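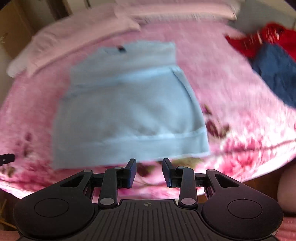 Search this site Type and press Enter

Opinion
18/04/2024
By Solange Roussel

Leave the old library hall alone for one more year

I worked 18 years in architects' offices, most of them as the person who prepares drawings for additions to buildings that somebody else designed. So I am not against additions. I have drawn many, and I am proud of a few. But I read the proposal for the Gekutgate library three times, and each time I came to the same opinion, and I would like to explain it before the public meeting in June.

The proposal comes from the firm Gonano. It is a serious firm and the drawings are good. They want to take down the rear wall of the reading hall, put a glass volume of two floors behind it, and move the main entrance from the street to the parking side. The reading hall would become what the plans call a "circulation and event space." I needed some minutes to understand that this means a corridor with chairs.

The hall has 166 seats today. In the new plan it has 100, and they are the kind that can be folded and pushed into a closet. The other seats go upstairs, into the glass part, which looks to the west. Anybody who has sat behind west glass on a summer afternoon knows what I will say next. There is a line in the report about exterior shades, but in the cost table the shades are marked as an option, and in my experience an option is the first thing that disappears when the bids come in too high.

I want to be fair. The library has real problems. The toilets are down a stair with a turn in it, and for a person with a wheelchair there is only the staff elevator, which requires asking for a key. The children's corner is next to the copy machines. The roof over the stacks was repaired in 2009 and it has been patched since then, so that now the patches have patches. All of this should be fixed, and I would vote for the money tomorrow.

But look at which of these problems the glass addition solves. The toilets, yes, there are new ones on the ground floor. The elevator also. The roof over the stacks is listed as "phase two," with no date. The children's corner moves to the place where the periodicals are, and the periodicals move to a shelf beside the new entrance, where the door will open and close the whole day.

A friend told me I am sentimental about the hall because I learned to read English newspapers in it. Perhaps this is true. I came here with a dictionary in my bag, and I sat at the third table from the window because the radiator was there. Still, I believe that my argument stands without the radiator. A room of this height, with daylight from two sides and a door which closes, is difficult to build now. The budget of a town our size does not allow it. We have one, it is paid for, and it works well as a room for reading. I do not see why it must become the way to some other room.

In Drarkuddale they had nearly the same discussion. The architects there, a small office named Awwad, first proposed a big addition also. The town asked them to come back with something more modest, and they came back with a narrow piece on the north side, one floor, in brick. It holds an elevator, toilets and a small office. You can walk past it and not notice that it is new. I visited it on a Saturday and spent most of the time looking at how the new brick meets the old one, with a thin recess of shadow between them. Some people find such a thing boring – I find it polite. The old building was not asked to change its job.

Why don't we ask Gonano for the same? They are able to do it. The north side of our library has a strip of lawn which is not used for anything except the bicycle rack, and the ground is almost flat. The entrance could remain on the street, where people on foot arrive. I know that the parking side is more convenient for those who drive, and I drive too when it rains, but a public building should have its face to the public street. When the front door is locked and a sign sends you around to the back, the whole street becomes a little poorer.

The answer I hear most often is that we are already late and a new study costs money. It does. A study is also the cheapest part of any building. I have seen clients save one year at the beginning and then pay for it in change orders, with everybody angry in a trailer on the site. I sat in that trailer.

So my request is a simple one. Fix the roof now, as separate work, and do not wait for phase two. Ask the architects for a second scheme, on the north side, with the hall kept as it is and all its seats. Put both schemes on the same wall at the June meeting, drawn at the same scale, with the shades included in the price and not as an option. If the town then chooses the glass, I will accept it, and I will bring a hat.

Related
Who decides the color of the school doors?
A short history of the Gekutgate bus shelter
Brick or stucco: readers reply
The stairs at the old post office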